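Catríona Egan
Thread on the two-arm build, since a few of you asked what I've been doing in the shared shop since April. Long one. Mute me if you came for the bike stuff.

1/
The job is simple to say. Bags of chips are on the table, the arms pick them up and put them in a green basket. I picked chip bags on purpose. A box has flat sides and stays the same shape. A chip bag changes shape every time you touch it.

2/
Everything bolts to one aluminum rail along the front of the table. Two arms, one at each end, same parts on both. I wanted them on separate posts at first, but then every bump to one post meant measuring again. With one rail they at least move together.

3/
I call the left arm Nelel and the right arm Nonix. Those are the names in the config files too, so I'm stuck with them. The control program is Cordeiro. The part that decides where to grab is Urnau, and it's the part that gets rewritten most.

4/
Small cameras sit near the grippers. I spent a long time trying to make one overhead camera do the whole job. It's fine for finding a bag. It's bad for the last inch, when the gripper blocks its own view.
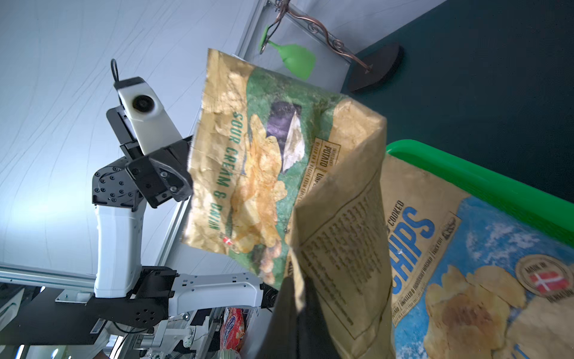

5/
Grip force took most of a month. Too little and the bag slides out on the way up. Too much and you get crumbs. I started at a setting of 421 on the motor current, which was a number I had copied from an old project and never questioned. It was far too high.

6/
I'm now at 200 for closing and a little less for holding. Those are raw units on my motors and won't mean anything on yours. Start low, go up until it stops slipping, write it down somewhere other than your hand.

7/
Where you pinch matters more than how hard. A bag is mostly air in the middle. If the fingers come down on the fat part it just rolls away. A fold or a corner works much better. Urnau now looks for an edge first and only goes for the middle if it can't find one.

8/
It still gets fooled by printing. A strong color band across a bag looks a lot like an edge to it. I tried turning the color down in the input and that helped with bands but made the seals harder to find. Currently I run both and take the one with the higher score. Not elegant.

9/
Foil is its own problem. The seal at the end of a bag throws bright streaks under the shop lights, and the streaks move when the camera moves. I dimmed the lights over the bench and put lines on the walls so the cameras have something that stays put. 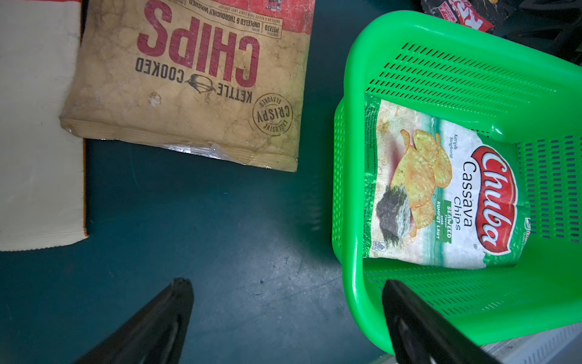 Chuba seaweed cassava chips in the basket, kettle cooked ones upside down on the table. View from one of the grippers.

10/
About the basket. I tried a solid tray and a perforated basket. The perforated one is easier to find from any angle but the fingers can catch on the rim if they come in low. I raised the approach height by 8 mm and haven't touched it since.

11/
Bags face whatever way they land. I don't straighten them between runs. If it only works with the print the right way up, then it doesn't work.

12/
Somebody in the shop asked why there are bowls and a mug tree in there if the job is chips. The next job is dishes. I want the arms to get used to working around other things before they have to handle them. The mug tree is the worst of it, all those curled arms sticking out at the top.

13/
Collisions: I keep a no-go box around each arm, and a bigger one when both are moving. The boxes overlap over the middle of the table, so one arm has to wait. Nonix waits by default. That cost some speed. It also means I've stopped replacing finger tips.

14/
Cable routing, for the person who asked. One thin cable along the outside of each arm, tied down with slack at every joint. Move the arm to the ends of its range by hand before you tighten anything. I skipped that step once and pulled a connector straight off the board.

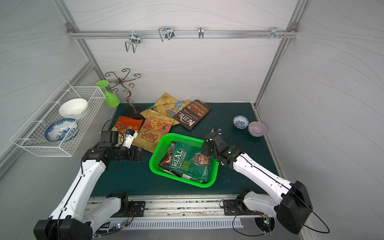 Both arms at the table. REAL strong cheese & onion in the basket, Kettle Brand and others still to go.

15/
Numbers, such as they are. In the last full batch I ran about 70 picks. Most of the misses were bags lying on top of other bags. It grabs the top one and drags the one under it along, or it gets a corner of each.

16/
I don't have a good fix for stacks. What I'm trying is a small sideways nudge before the pinch, to spread the pile. It's slow and now and then it pushes a bag out of reach, and then I have to lean in and move it back.

17/
Things I'd do over: buy one longer rail right away and not join two short ones. Label both ends of every wire. Put the emergency stop where I can reach it sitting down. Mine was behind me for weeks.

18/
Someone will ask for the files. The mount drawings are fine and I'll post them once I've fixed the hole spacing on the base plates. Cordeiro is a mess and I'd want a weekend with it first.

19/
And yes, the chips get eaten. The ones that have been through a lot of runs are mostly dust, so those go in a bowl with a spoon by the kettle. Help yourself if you're in.

20/
Next up is the nudge test again with a slower wrist, then bowls. Will add to this thread when there's something to add.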